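Equipment review: the Vi hand-guiding and remote teaching kit

Reviewed by Fouad Abdelaziz, Utstead Training Workshop
2019-03-07

The Vi kit is supplied by Noltenitz and allows an operator to show a robot arm a task in two ways: by holding the wrist and moving it through the motion, or by driving it from a handset at a separate desk. The workshop was asked to assess whether it is suitable for staff who have no programming background. The trial began in January and used a picking task with mixed household items in a sloped-sided bin. 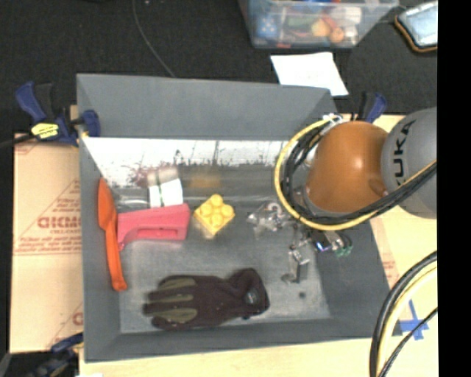 The picking bin clamped to the table, with the KUKA arm reaching in from the right.

Installation took 18 working hours, including the safety checks required by our own procedures. The written instructions are clear on cabling and poor on calibration. Two pages refer to a menu that does not exist in the version supplied, and the supplier confirmed the error by telephone.

Hand guiding was the easier method to learn. Most operators recorded an acceptable demonstration of a simple pick within their first session. The arm feels heavy at the start of each movement, and the resistance setting should be lowered before new staff are trained. Fine positioning close to the floor of the bin remains difficult, as the operator's own hand tends to block the view of the fingers.

Remote control removes that difficulty and introduces others. The handset has a short but noticeable delay, and rotation of the wrist is assigned to a small wheel that is easily knocked.
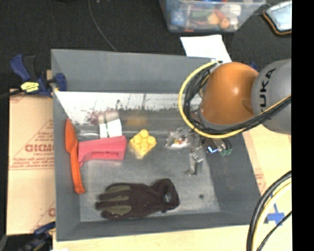

Operators working from the desk took nearly 47 minutes to complete a set of 8 demonstrations, and several recordings had to be discarded owing to accidental rotation. Flat, soft items such as a work glove call for a different approach from rigid ones such as a toy brick, and it is advisable to teach these in separate sessions.

The recording software is plain and dependable. Each demonstration may be replayed at reduced speed, trimmed and labelled. It is regrettable that labels cannot be changed once a session has been closed.

The kit is recommended for training use, subject to correction of the manual and the fitting of a guard over the handset wheel. Overall rating: 4 out of 5. Departments wishing to borrow the kit should apply to the workshop office in writing, stating the arm to be used and the dates required.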